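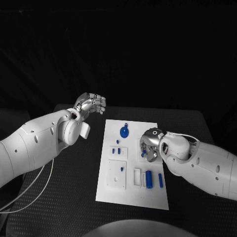

Gusemer Publishes Good Practice Guide for Two-Arm Assembly Trials

WILTSTEAD — Gusemer, a membership group for companies and labs that build or use assembly robots, today released a guide to running and reporting small-part assembly trials with two-arm robots. The guide is free to download and takes effect for member sites in February.

It covers how a test bench is laid out, how parts are placed before a trial, what counts as a completed insertion, and what has to be written down when a person steps in. It applies to robots with hands as well as those with simple grippers.

"Two labs can run the same peg board and report results that can't be compared," said Maeve Mac Mathúna, who led the drafting group. "One resets every part to a marked spot. The other leaves a peg where it fell and keeps going. Both are fair ways to work, but the report has to say which one was used."

Under the guide, a full trial set is 200 attempts on a single board layout. Attempts may be spread over several sessions, provided the board, the fixtures and the hand settings stay the same. A site that changes any of these must begin a new set. Stopped attempts stay in the record and are listed with the reason for the stop.

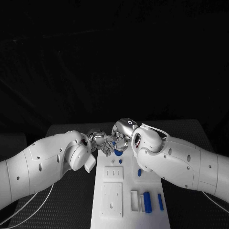 The section on shared space drew the most comments during review. It asks sites to define the area both hands can reach and to set a lower speed limit inside it. Contact between the two hands must be logged as its own event, whether or not a part was dropped. Planned contact, as in a handover, is logged under a separate code.

Cable routing is also addressed. Cables running from the arms should be checked through the full range of motion before the first attempt of the day, and again after any change to the mounting. The guide recommends a plain, non-reflective background and a matte work surface where cameras are used to guide the hands. Lighting should be recorded at the start of each session.

"Most of this is written on a sheet of paper taped to the wall at any decent site," said Adom Owusu, test manager at Mihăilă, one of 6 member companies that tried the draft. "Now it's the same sheet of paper."

People may enter the work area only after motion has stopped and the arms are in a safe state. The guide sets a wait of 5 seconds after the stop signal. It does not replace local safety law or a site's own risk assessment — both come first where they are stricter. 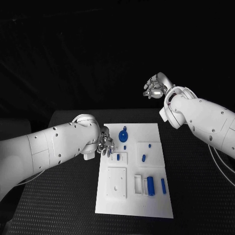 Guidance Series, Issue 6

The review period was open for 60 days. Changes made as a result include a shorter log form, a clearer definition of a tilted part, and a new appendix on board wear. A peg resting at an angle in or on a fixture is now scored as incomplete, even if it could be pushed home by hand.

Darius Gavrilă of Grusska, which makes fixtures and test boards, said his company will print part positions on new boards to match the layout drawings in the appendix. Owners of older boards can use the paper template supplied with the guide.

Member sites may continue to report under the earlier notes until their current trial set is finished. Questions about the changeover should go to Vasilică Husar at the Gusemer office in Wiltstead. Comments for the next issue can be sent to the same office at any time.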